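Home | Kitchen | Workshop | Floors | Ask Mabli

Workshop Tips: Recording Examples for a Learning Gripper

Last updated December

Ivarix says 1,000 demonstrations will teach a gripper any simple job. I have my doubts. Mared Rees and I made 83 in Skitthorpe before we trusted a single one.

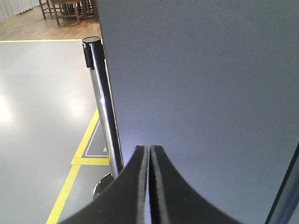
Start with the dull parts. Wipe the finger pads before every batch, and check the wrist camera lens while you have the cloth out.

Do one job per session. Mixing jobs sounds efficient - it made our labels a mess.

Keep the bad tries, but tag them as bad the same minute. We threw out 11 and I wish we hadn't.

Move the lamp now and then. A gripper that has only seen morning light may be no use at 4 p.m.

Stop when your hands get tired. Sloppy examples teach sloppy habits.

As for the kits that come with 3,000 ready-made examples, ask whose workshop they were recorded in. I asked twice and got a brochure.

Filed under: Workshop > Gadgets & Automation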